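The Case for Recording Ordinary Work at Its Ordinary Pace

By Brenda Ellwood

Institutions that fund or conduct research in robot learning have spent a good deal of effort on the question of how much demonstration data is enough. Far less attention has been given to who supplies that data, under what instructions, and in what kind of room. It is my view that these matters deserve equal standing in any plan for collecting examples, and that the current habit of settling them last does lasting harm to the systems trained on the results.

The usual approach is well known. A task is chosen and written down as a series of steps. People are engaged to perform it, often many times in succession, and each performance is recorded from the point of view of the person doing the work. Recordings that depart from the written steps are marked as failures and set aside. What remains is a clean body of material in which the same action is performed in very nearly the same way, and a model trained on it will perform well in the same room with the same objects.

I served until last June as an adviser to Oria, a collection program which began under exactly these rules. Its first task sheet for handling sacks allowed six steps and one order in which to take them. The sheet assumed that a sack would stand upright, that its neck would be tied in a single manner, and that the tie would come away when cut. Of the first 117 recordings submitted, 75 were rejected by reviewers. The reasons given were almost all of the same type: the worker had paused, had changed grip, had set down the blade and picked it up again, or had cut the fabric where the sheet called for cutting the twine.

Kourosh Najafi, who managed the review at that time, made the reasonable point that a standard must be applied if it is to mean anything. I do not dispute it. My objection is to the standard that was chosen. A person who changes grip on a slack piece of woven fabric is responding to the fabric. The change of grip is the skilled part of the work, and it was the part being removed.
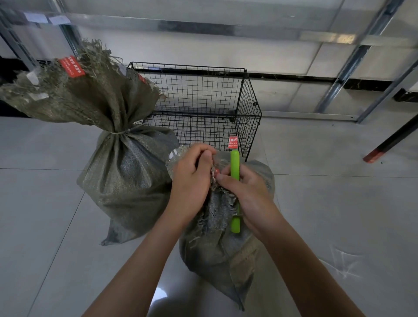

Soft goods make the difficulty plain. A rigid box offers much the same surfaces each time it is approached. A woven sack does not. It slumps as it is handled, its folds hide the place where a hand would like to go, and its cut edge sheds threads that catch on fingers and tools. One hand must commonly hold the neck while the other does something else, and the two must trade duties without the opening being lost. None of this can be fixed in advance by a task sheet. A worker settles it in the moment, by feel and by eye, and only a recording of that moment can pass it on.

There is a second argument for leaving such material in, and it concerns recovery. A system that has been shown only successful first attempts has no examples of what to do after an unsuccessful one. Engineers at Movgate, the contractor that trained the first Oria models, reported that the arm would close on empty air beside the neck of a sack and then carry on to the next step as if it held something. Ragnvald Halvorsen, who led that work, asked the program for recordings of people missing and trying again. The program had to tell him that such recordings had been deleted under its own retention rule.

The rule has since been changed, and I would urge other programs to adopt the revised form. Under it, a recording is removed for only three reasons: the hands are not visible for a large part of the task, the worker has asked for removal, or something private has been captured. Slowness is not a reason. Neither is an unusual method. Reviewers are asked to label what took place and to leave judgment about its worth to those who train the model, who can always exclude a labeled recording but can never bring back a deleted one.

It will be said that this raises costs, and it does. Labeling a varied recording takes longer than passing or failing a uniform one. Storage must be paid for. Hui-mei Tsai, writing in this series, has argued that smaller laboratories cannot carry such expenses and will be pushed out of the field if varied data becomes the expected norm. Her concern is serious, and I do not believe it has been fully answered. Shared archives would help. So would grant terms that treat labeling as research work and fund it accordingly, where at present it is often folded into overhead.

A further objection deserves a more direct reply. Some hold that workers, if freed from a strict sheet, will develop poor or unsafe habits and that the machine will learn them. Where blades are in use this cannot be waved away. Safety instructions should be firm, taught before recording begins, and enforced by a supervisor who has authority to stop the session. They should also be kept separate from instructions about method. In the early Oria sheets the two were mixed together, so that a worker who opened a sack in a safe but unlisted way received the same mark as one who had been careless with a knife. Workers quickly learned that the marks told them nothing.

The setting calls for the same care. Programs tend to clear the floor, repaint the wall, and remove whatever is not named in the task. A storeroom in real use has shelving, cages, table legs, and other sacks that stand in the way of the one being handled. A model that has never seen this clutter will treat it as new when it is finally sent to work there. The session held at Grurkelby, where the shelves were left as the site's own staff had them, produced material that reviewers found harder to label and that trainers asked for more often than any other.

Finally, there is the matter of the people who do the work. Yu-ting Chang's interviews with demonstrators found that many were never told what the recordings were for, or why so many had been returned. Each had practical knowledge of the task that did not appear on any sheet. Programs should ask for that knowledge, record it, and pay for the time it takes to give. They should also let demonstrators read the sheet and amend it before the first session. The Oria sheet for sacks now carries a line, proposed by a demonstrator, that permits the neck to be regathered at any point. The first six-step version had no place for it.

The views expressed are those of the author.

Related items
The Cost of Variety: A View From the Small Laboratory, by Hui-mei Tsai
What Demonstrators Are Told, by Yu-ting Chang
Petridis Lecture: Labels, Archives, and Shared Responsibility
Retention Rules for First-Person Recordings

This site uses cookies to remember your reading preferences. By continuing to browse you agree to their use. Accept | Manage settings

Contact the editors | Copyright 2023. All rights reserved. | Back to top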